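Casska Letter Reader's Kit

I put this kit together after my great-aunt left me a shoebox of family mail from the war years, and I had no idea how to read half of it. Prewar Japanese handwriting is hard! My modern dictionary was hopeless, and the camp addresses meant nothing to me.

So the kit has what I wish I'd had: a fold-out chart of old character forms, a magnifier with a light, 10 archival sleeves, and a spiral guide to the censor stamps you'll find on envelopes going in and out of the camps. Fumiko Kuroda wrote the guide and she's wonderful — she goes slowly and never assumes you grew up with the language. 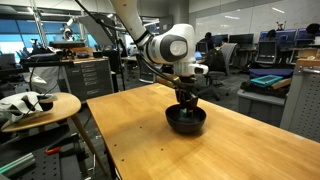 Casska Family History Desk

You also get a card with a login for our name index. It holds 3,774 entries right now, with family names spelled the different ways clerks typed them (mine shows up four ways, which explains a lot). We add more every December.

The sleeves fit standard letters and most postcards. For bigger things like school certificates, get the Ogura folder, sold separately. Please don't try to flatten a stiff letter by hand. Leave it folded and write to Ineke Brouwer at the desk, and she'll tell you what to do.

The magnifier takes two AAA batteries, not included. I keep forgetting to buy them too.

Guide text last revised Apr 5, 2022. If you have the older printing, the stamp pages are the only ones that changed, and I'm happy to mail you those.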